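Home Guides Downloads Contact

Section 4 - Clearing the snack table

I wrote this bit of the Melach household guide after a long Christmas with too many visitors, and Ingeborg Sutter made me put it in order. It's for the little side table, the one everybody drops things on (ours has a cloth, yours may not).

1. Put a bowl for the fruit and a paper bag for the rubbish on the floor next to you. I used to balance them on the table and ran out of room every single time!

2. Pick out the tissues first. Anything crumpled goes straight in the bag, no inspecting.

3. Lift the wrappers one at a time. Give each a gentle squeeze - if there's still something inside, fold the top over and stand it in the snack tin.

4. Leave the fruit till last.

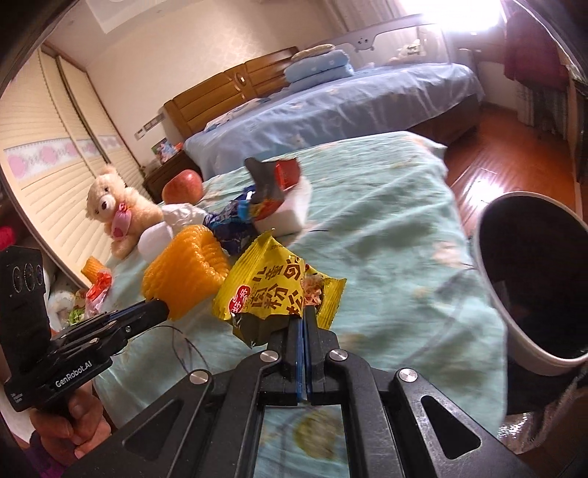
Fig. 4. Step 3, with the yellow children's meat floss wrapper.

Crumpled packets are the ones that catch me out, as I can never tell a full one from an empty one by looking. Theresia Kuster swears by shaking them next to her ear, and you're welcome to try, but do hold the top shut.

Caution: meat floss crumbs get everywhere. Keep the open end of the packet pointing up until it's over the bag, or you'll be brushing the sofa as well (I have done this twice, and it's a horrible job on corduroy).

5. Wipe the fruit with a dry cloth and pop it in the bowl. Soft or split ones want eating the same day.

6. Gather the tablecloth by its corners, carry it outside and shake it well away from the door.

Note: if the cloth has grease on it, rub in a drop of washing-up liquid and leave it for around 24 hours before it goes in the machine. I wash ours on its own, cool, with a short spin.

7. Put the cloth back once it's dry. For folding and ironing see Section 5, and for the snack tin labels see the Wiston pages at the back.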